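Gripper pads that shed: finding the fault and stopping it

Workshop tips, hand tools and grippers
Posted 24/09/2026 by Vanderleia Peixoto

The complaint came in as "drops cups." A hand-held parallel gripper on the small-parts bench had been used for light tabletop work, mostly plastic tumblers, cards and packets, and over one shift it let go of 9 items. Motor current was normal. The linkage had no play. The fault was in the pads, where the rubber face had started to separate from the block behind it.

Pad separation is easy to miss. A loose face still closes on the object and still looks closed. Under load the top layer creeps sideways, the object rotates a few degrees, and the grip is gone. On a tapered cup the effect is worse, as the wall already pushes the pads upward when they squeeze.

Safety first

Take the power off before a finger goes anywhere near the jaw. On our tools this means pulling the battery or the supply lead. The trigger lock is not enough - it holds the switch but leaves the driver live. If the tool has a spring return, close the jaw fully before loosening any screw.

Linkage bars are a second pinch point. They pass each other like scissor blades near the pivots, and a hand gripping the housing sits close to them. Keep fingertips behind the bars when the tool is live. When two people work with two tools over one object, agree on who closes first. Our only injury last year was a blood blister from exactly this, and it was avoidable.

What to check

Start with the edge of each pad. A sound edge is straight and flush with the block. A ragged edge is the first warning, and it will catch on card and thin packaging before it affects anything heavier. Press the face with a thumbnail and push it sideways. Any movement means the adhesive has let go.

Next, check the screws on top of the finger. A loose pad block gives the same symptom as a loose face and takes a minute to fix. Snug them by hand with a short key.

Then do a cup test. Use a light plastic cup on a bare tabletop, with a card or packet standing in it so that any tilt shows early. Open the jaw wide, bring it in level, close slowly and lift an inch. Hold for 7 seconds. The card should not shift. Repeat four times.
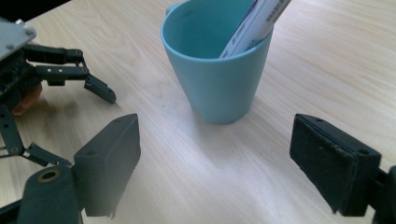 Cup test, jaw open. The lower edge of the left pad block is slightly ragged where the soft layer ends.

Bright reflections off the tabletop can hide a thin gap under a pad. Turn the tool over under a lamp and inspect the faces from the front as well as from above.

Replacing the face

1. Remove the pad block from the finger. Do not try to reface it in place.
2. Peel the old layers. If the pad is built up in a stack, take off the whole stack. New rubber on an old layer fails at the old layer.
3. Scrape off the adhesive with a plastic blade. Metal blades gouge the block, and the gouge prints through.
4. Wipe with isopropyl alcohol and let it dry.
5. Cut the new face slightly oversize, apply contact adhesive to both surfaces, and wait until it is tacky.
6. Press together and clamp between flat scraps overnight.
7. Trim flush with a fresh blade. Break the corner lightly with fine sandpaper.

Replace both sides together. One new face and one worn face pull the object off center, and the cup test will show it as a lean toward the worn side.

Materials

We use Pludik sheet for the face and Fadholm contact adhesive. Vendasine double-sided tape was tried in place of the adhesive and is quicker, but the edges lifted after 622 cycles. It is fine for a trial fit. Medrano sells precut faces; they fit, though the bolt hole needs opening up on older blocks.

Do not use cyanoacrylate. It sets brittle and lets go in one piece, with no ragged edge to warn you.

Logging

Write the reface date on the underside of the block in paint marker. When a tool drops something, note what it was and which way it fell before picking it up. Direction of fall pointed us to the left pad long before anyone had the tool apart.

The next round of pad checks is in October. Tools with a spring return will be done first. Anyone with a spare set of blocks in the old hole pattern, please leave them in the gripper drawer with the short keys.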